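## 4. Laying Out and Filling the Baskets

This section covers the cleaning set after it has been unpacked and the parts have been checked against the packing list (Section 2). If you are only replacing cloths or bottles, go straight to 4.5.

The layout is the same for the Fetska set and the older Clusow set. The Clusow baskets have a narrower rim, so the clip-on labels fit loosely. Tape them.

### 4.1 What goes where

| Item | Place |
|---|---|
| Small bottles | Green basket, upright, caps closed |
| Cloths, clean | Green basket, rolled, on end |
| Sponge | Green basket, lying flat |
| Printed blue fabric | Black wire basket |
| Gloves, spare caps, labels | Blue pouch |

Bottles and rolled cloths do not share a basket. The sponge may go in with the bottles once they are all in place, but not with the cloths, even when it feels dry.

The green baskets can be swapped with each other. If you label them, label the short side, and keep the label on the side facing you.

### 4.2 Preparing the table

1. Clear 40 inches of tabletop, measured along the front edge.
2. Wipe the wood with a barely damp cloth, following the grain. Dry it before setting anything down.
3. Place the wire basket at the back of the table, near a corner. If it has a carrying handle, raise it and check that it moves freely.
4. Lay the pouch along the edge of the table with the zipper closed.
5. Set both green baskets where you can reach into them without leaning over the wire basket. They can stand side by side or one in front of the other.
6. Put everything else on the open part of the table, in front of or beside the baskets. Lay bottles down until they are needed; they roll less if the flat face is underneath. Round bottles should be laid crosswise to the edge of the table.

> **Caution:** Keep bottles at least 2 inches from the front edge. A full bottle that falls on its cap will usually crack the cap ring, and the ring is not sold separately.

**Note:** The green baskets have open walls. They do not hold liquid. Put a tray underneath if a bottle has been leaking or a sponge has just been rinsed.

### 4.3 Filling the green baskets

Start with both green baskets empty. If someone has used the set before you, take everything out first. It is quicker than rearranging, and old cloths tend to get left at the bottom otherwise.

1. Check each bottle cap by turning it clockwise until it stops. Flip-top caps should click.
2. Lower the first bottle into a back corner of the bottle basket. Let the base touch the bottom before you let go.
3. Add the next bottle beside it, working along the back wall and then forward. Do not squeeze bottles in. If one has to be pushed, it belongs in the refill box.
4. Fold each cloth in half, then in half again the same way, so that you have a strip. Roll the strip from the short end.
5. Stand the rolls on end in the second basket, in a row. Put the loose edge of each roll against its neighbor or against the wall of the basket so that it stays closed.
6. Keep to one cloth per color in the row. The colors go by job: black for floors and outdoor shoes, pink for the bathroom, tan for furniture. You may change the colors to suit your house, but write the change on the card in the lid of the box.
7. Lay the sponge lengthwise. It can wait in either basket while you are still sorting, as long as it is moved before cloths go in.

The layouts below are at different points in the sorting. The first has the sponge in the rear green basket and nothing in the front one.
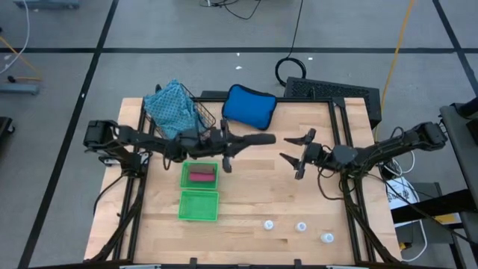 The second has a bottle upright in the left green basket and the rolled cloths in the right. 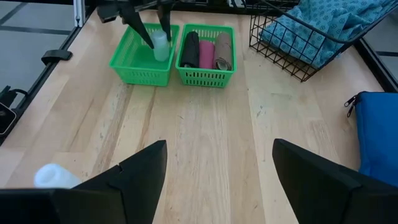
### 4.4 The wire basket and the pouch

The printed fabric is the drying cover. It goes over the green baskets when the set is put away on an open shelf, and it stays in the wire basket the rest of the time. It does not need to be folded. Push it down far enough that the corners will not catch when the basket is carried.

1. Shake the cover out away from the table.
2. Drop it into the wire basket, middle first, and tuck in the corners.
3. Run a finger around the top wire. If you feel a burr, file it or cover it with tape before the cover goes back in.
4. Open the pouch fully. Put gloves in first, then spare caps in their bag, then labels on top.
5. Close the zipper with one hand holding the fabric flat behind the pull. Forcing the zipper around the end will split the tape.

> **Caution:** Do not put open bottles or used blades in the pouch. The padding soaks up liquid and is slow to dry.

**Note:** On some Clusow sets the pouch is smaller and the gloves will not fit with the caps. Keep the gloves in the wire basket, under the cover.

### 4.5 Replacing single items

You do not need to empty both baskets to replace one item.

**A cloth.** Lift out the old roll, slide the neighboring rolls together, and put the new one at the end of the row. New cloths should be washed once at 90°F without fabric softener. Softener leaves a film and the cloth will smear glass. Wash dark cloths separately the first two times.

**A bottle.** Write the contents on the new bottle before you fill it. Fill to 70 percent and leave the rest as air space. Wipe the outside dry, close the cap, and put the bottle in the same position as the old one.

**The sponge.** Replace it when the scouring side starts to lift away from the foam, or when it smells after rinsing. Let the new sponge dry completely before you put it in a basket.

**A basket.** Check for split slots near the base. A single cracked slot on a long wall is harmless. If the crack runs into the corner, replace the basket. Yeom replacement baskets will fit on the same shelf, although they are a little taller and will lift the cover.

### 4.6 Moving the set

1. Close all caps and the pouch.
2. Carry the bottle basket with both hands under it. The rim will flex if you lift from one side.
3. Carry the cloth basket separately. It is light enough to tip if stacked on the bottles.
4. Put the pouch in the wire basket on top of the cover and carry them together.
5. Set the baskets down in the same order they were in on the table.

The shelf should be deep enough for the whole base of each basket. If the front of a basket hangs over, turn it so the long side faces you. Do not store the set above a radiator or next to a water heater.

### 4.7 Problems

**Rolls keep opening.** The strip is too wide. Fold the cloth once more before rolling. Very thin cloths can be rolled in pairs.

**Rolls fall over when one is taken out.** Push the remaining rolls against one end. If only one cloth is left, lay it down.

**Bottles tip in the basket.** Move them to a corner. Tall bottles should go against the back wall with shorter ones in front.

**Cover snags on the wire basket.** See 4.4, step 3. Pull the fabric back the way it went in, and check the thread before you use the cover again.

**Baskets slide on the table.** The tabletop is probably still damp or has been waxed. Dry it, then put the Hasisent non-slip mat under both baskets. The mat can be cut with household scissors.

**Marks on the wood.** Rings left by a wet bottle will often come out with a dry cloth if you get to them the same day. Older marks need light sanding along the grain and a fresh coat of oil. Leave the table clear overnight after oiling.

### 4.8 Contents card

Fill in the card in pencil and keep it in the lid of the box. Change it whenever a cloth color or a bottle changes.

- Bottle basket, back row:
- Bottle basket, front row:
- Cloth basket, left to right:
- Pouch:
- Last checked by:

Corrections to this section go to Marlene Fuchs, who keeps the master copy. Section 5 covers washing and drying the baskets.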